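## 6. Recovering from a Dropped or Snagged Harness

Applies to the Dultico harness cell with the Giris two-finger gripper, orange enclosures only. Revised 08/03/2024 after the January snag at the Bech line, where the arm kept pulling on a caught wire and tore a connector off its leads.

The controller shows fault 40 when the pull on the fingers goes over the set limit during a lift. It shows fault 2 when the fingers close and find nothing between them. The two faults look alike from outside the guard, so read the code on the pendant before you do anything else.

**CAUTION:** Do not press Resume on fault 40. The arm will finish the lift it was making, with the wire still caught.

### 6.1 Making the cell safe

1. Press Hold on the pendant and wait for the amber lamp.
2. Turn the mode key to Manual and take the key with you.
3. If the fingers are holding a wire, support the harness by hand before opening them. Use the Open Slow button.
4. Jog the arm straight up 200 mm. Do not jog sideways while the fingers are below the ledge.

### 6.2 Checking the harnesses

Look at the wrist camera view first, then look into the enclosure yourself. Glare on the plastic can hide a wire in the camera view, and the small connectors under the ledge are easy to miss.

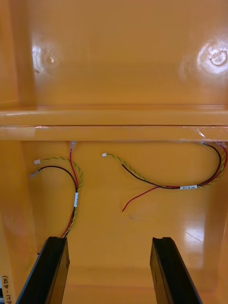 Follow each wire from the label sleeve outward, one color at a time. The black and red wires should be traced separately from the twisted pair, even where they run together.

5. Check that each wire you trace ends in a connector. A bare end is a reject. Tag the enclosure and set it aside for rework.
6. Check any tape on the ledge. If a wire is stuck to it, peel the tape back by hand. Never use the gripper for this.
7. Tug each connector lightly. If it moves on its leads, treat it as a bare end.
8. Move any wire lying where a finger will come down.

**Note:** A harness that has been pulled hard can look fine. After fault 40, the harness that was in the gripper gets a continuity test at the Zelent bench, whatever it looks like.

### 6.3 Restarting

9. Wipe the finger faces and check the tips for nicks or bits of insulation.
10. Close the guard and turn the key back to Auto.
11. On the pendant, choose Recover > Rescan. The arm goes to the viewing position and takes a new picture. Do not choose Recover > Last Pose, which uses the old wire positions.
12. Run one lift at low speed with your hand on the stop button.

If fault 40 comes back on the same enclosure, pull the enclosure and log it. Do not raise the force limit. That was done in January to keep the line moving, and the setting was left that way through the next shift. The limit is now locked, and changes go through Volker Voß.

If fault 2 comes back on different enclosures, the finger zero has probably drifted. See Section 7. The zero check is also due every 200 lifts.

Log entries go to Ewan Pollock with the fault code, the enclosure marking and the lift count.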